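Ticket 1043
Cell: Foley 2, hook station
Opened by: Fionnuala Costello
Status: open, waiting on parts
Priority: normal

Problem
Arm stops short on the approach to the right-hand wall hook. Controller gives fault 516 (contact before target) and backs off to home. Left-hand hook runs fine. Started after the fingers were changed at the last service.

Log

2019-05-27, 07:40
Restarted the Ritow controller and ran the pick cycle at low speed. Fault 516 on the third try. Cleared it and ran again, same result. Joint temperatures normal, no slack in the wrist.

08:15
Checked the tool offset against the setup sheet. Sheet says 161 mm from flange to fingertip. Controller has the same number. Measured with the caliper and got a hair more than that, but I don't trust the reading because the tips are rounded and it depends where you put the jaw.

09:05
Swapped the wrist cable with the spare from the Drurnitz cell. No change. Put the original back.

09:30
Took the fingers off, wiped the mounts, put them back on and torqued the screws. Re-zeroed the gripper in the closed position. Ran the left hook, good. Ran the right hook, fault again.

10:20
Jogged in by hand with the fingers closed and stopped at the right hook. From the wrist camera the right tip sits a little higher than the left one and overlaps the lower left corner of the hook plate. There are white specks on both fingers. Have not cleaned them yet, wanted them on record first.
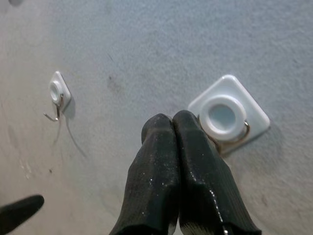 Stuliren support called back at 10:50 and said to leave the tool offset alone until the wall points had been taught again, as a small error in the wall plane will show up at one hook and not the other. They also want the fingers brushed off dry, no solvent, and the contact threshold put back to default if anyone has changed it.

11:35
Threshold was at default. Brushed the fingers. Taught the wall points again and saved them as a new set, old set kept. Right hook ran clean twice, then 516 on the next one. Better but not fixed.

12:10
Ordered a new finger pair. Right hook is disabled in the program until they come in. Please don't turn it back on from the panel.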